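Llinos Lloyd
@llinoslloyd
2025-07-19

1/ OK, I have been growing lettuce on a north-facing balcony for two summers now and I finally have thoughts! Long thread, get a drink.

2/ First thing: lettuce likes the cool. All those years I felt bad about having no sun (tomatoes sulked, peppers just sat there) and the whole time I could have been eating salad.

3/ Sow a little and often. I do a pinch of seed every 2 weeks in an old window box. My first year I put the entire packet in at once and had to knock on doors in my building handing out bags of leaves.

4/ Don't bury the seed! A lot of kinds want light to sprout. I press them onto damp compost with the back of a spoon and leave them alone.

5/ Heat is the big problem in July. When the compost gets too warm the seed goes to sleep and you stare at bare dirt for ages. I start mine in the coolest corner of the bathroom and move them out once they're up.

6/ Bolting: if the middle starts stretching up like a little tower, pick the whole plant that day. A day or two more and it's so bitter, ugh.

7/ Slugs. Yes, on the fourth floor. I go out with a flashlight after dinner and I'm not proud of how much I enjoy it.

8/ Othmane Bouazza asked me about loose leaf vs heads. Loose leaf if you're impatient like me, you can snip the outside and it keeps going. Heads need more room and more waiting, but oh, that crunch when you finally cut into one!
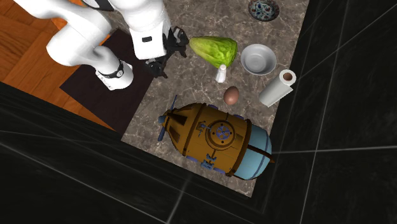
9/ Storing it: wash, spin, roll in a clean dish towel, into the fridge drawer. Mine stays crisp most of the week that way.

10/ Limp leaves? Bowl of very cold water before dinner. I do this with grocery store lettuce too and it perks up so well.

11/ Next up is winter lettuce under a plastic cover, which I've never tried. If you've done it on a balcony please tell me everything, especially when you sow!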